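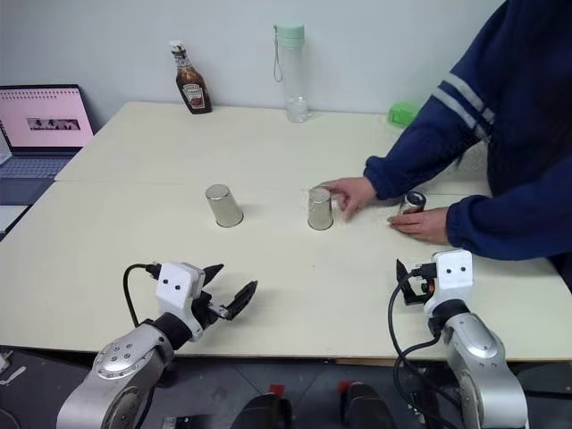

Kevdale Line Weekend Closure and Shuttle Buses: Your Questions

Last updated Saturday, January 24, 2026

We know a closed railroad line is a headache, especially if you ride it to work or to see family, and we've had a lot of calls and letters about it. We've gathered up the ones we hear most and tried to answer them as plainly as we can. If yours isn't on the page, please do get in touch (the details are at the bottom).

Why are trains not running between Kevdale and Guvisham on weekends?

The track through the Lenihan cut is old, and the ties under it have reached the point where patching them one at a time doesn't make much sense anymore. Crews are replacing the whole stretch, along with the signal cable that runs beside it. They need the line to themselves for that, so we're closing it on Saturdays and Sundays and keeping the weekday trains going as usual.

How long will this go on?

Until May, if the weather is kind to us. A hard freeze or a washout could push things back, and if that happens we'll post the new dates at every station and on this page. We'd rather give you a cautious answer now than a cheerful one we have to take back.

What do I do if I have a weekend trip planned?

Take the shuttle bus! It leaves from the front of Kevdale station, on the street side by the taxi stand, and stops at Lenihan, Cleltasby and Guvisham. Please leave yourself extra time. The whole ride takes roughly 90 minutes, and it can be longer when there's a ball game or a street fair in Cleltasby.

Do I need a separate ticket for the bus?

No. Your regular train ticket or monthly pass is good on the shuttle, and the driver will just want a quick look at it. If you buy your ticket on your phone, have it open before you get to the door, which really does help the line move along.

Can I bring my bike?

We're sorry to say that space is tight. Each bus has a rack on the front that holds 3 bikes, first come, first served. Folding bikes can come inside as long as they're folded. If the rack is full you're welcome to wait for the next bus, or you can use the locked bike shelter at Kevdale, free of charge while the closure lasts.

Are the shuttles accessible?

Yes, all of them have a ramp and two spaces for wheelchairs. The elevator at Cleltasby will stay in service the whole time. If you'd like somebody to meet you and help with the transfer, call us the day before and we'll set it up.

I live near the Lenihan cut. How noisy is it going to be?

Louder than any of us would like, I'm afraid. The heavy machines won't start before 9 in the morning on either day, and the crews have been asked to keep their backup alarms on the low setting where the rules allow it. Households within 400 feet of the track should have a letter with a number to call during work hours. If you live that close and no letter came, tell us and we'll mail you another.

Will the crossing at Lenihan be closed to cars too?

Only for short spells, while the crew works on the roadway itself. There will be flaggers out and a signed detour over the bridge. Please obey the gates and the flaggers even on weekends when you know there's no passenger service, as work trains can come through at any time and from either direction.

Will my monthly pass cost less?

The price isn't changing, but passholders who mostly ride on weekends can ask for a partial credit toward the next month. Pick up the form at the Kevdale ticket window or ask us to mail it to you. It's one page, and you don't need to send receipts.

I left something on the shuttle. Where does it go?

Drivers turn everything in at Kevdale at the end of the day, so try the ticket window the next morning. Lost items from the trains still go to the office in Guvisham, the same as before.

How can I reach you?

Stop by the ticket window at Kevdale, or call the rider line printed on the back of your pass. Weekday afternoons are usually the quietest time to call.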